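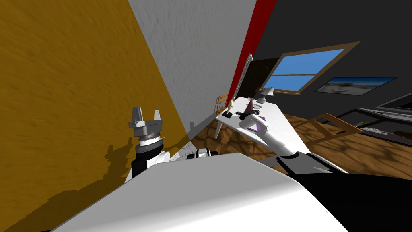

*Lesezeit: 2 Minuten*

# Wenn Gelura mit einpackt

Letzten Monat durfte ich einen ganzen Vormittag bei De Bruijn zuschauen. Das ist ein großes Lager in Durnum, da werden Lampen, Figuren und lauter Kleinkram für die Wohnung verschickt. Über 4000 Päckchen gehen dort jeden Tag raus! Wenn ihr mal eine Tischlampe in einen Karton gesteckt habt, wisst ihr, wie blöd das ist – irgendwas steht immer raus.

Bisher haben das 19 Leute mit der Hand gemacht. Jetzt soll ein Roboter mithelfen. Er heißt Gelura, ist weiß und schwarz und hat zwei Arme, und vorne dran sitzt jeweils ein Greifer mit zwei Fingern. Mit zwei Fingern! Versucht mal, so einen Socken zusammenzulegen.

## Erst wird geübt

Was ich vorher nicht wusste: Bevor Gelura im Lager etwas anfassen darf, übt sie im Computer. Die Firma Pliseo baut dafür Zimmer, die es in echt gar nicht gibt, ein bisschen wie in einem Videospiel. Da gibt es Wände, Fenster, einen Tisch mit einer Lampe und kleinen Sachen drauf. Fällt dort etwas runter, muss keiner fegen.

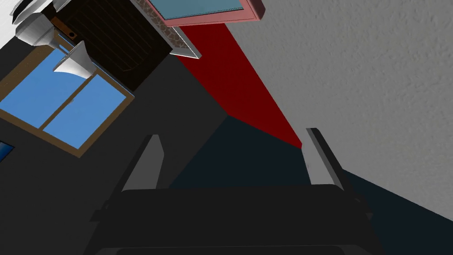
Und runterfallen tut eine Menge. Für eine einzige Aufgabe, nämlich »nimm das kleine Ding und leg es in die Schachtel«, hat Gelura 883 Versuche gebraucht, bis Pliseo zufrieden war. Ich hätte nach dem zehnten Mal den Tisch umgeworfen. Ein Computer wird zum Glück nicht wütend.

Schwierig ist vor allem das, was für euch babyleicht ist. Ihr seht eine Tasse und wisst sofort, wo man sie anfasst. Ein Roboter muss erst ausrechnen, wo sie steht, wie herum sie liegt und wie weit er die Finger aufmachen soll. Und dann liegt sie morgen woanders und alles geht von vorne los. 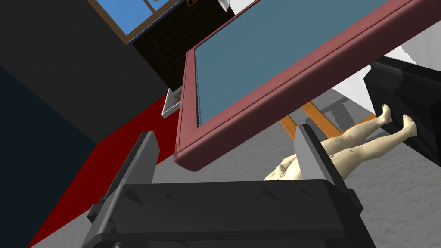

## Und was machen die Leute jetzt?

Das wollte ich natürlich auch wissen, also habe ich in der Mittagspause herumgefragt (es gab Linsensuppe). Ein paar freuen sich, dass sie die langweiligen Kartons los sind. Den ganzen Tag dasselbe heben, das merkt man abends im Rücken. Andere machen sich Sorgen, ob es ihre Arbeit in ein paar Jahren noch gibt. Das verstehe ich gut, und genau sagen konnte es mir im Lager auch keiner.

Drei von ihnen lernen gerade etwas Neues: Sie zeigen dem Roboter, welche Sachen zerbrechlich sind, und drücken auf Stopp, wenn er sich vergreift. Dafür haben sie mittwochs eine Schulung. Mit Hausaufgaben, stellt euch das vor!

Die ganz empfindlichen Sachen packen weiter Menschen ein. Eine Frau am Packtisch hat mir gezeigt, wie sie Glaskugeln in Papier wickelt – zack, zack, fertig, ohne hinzuschauen.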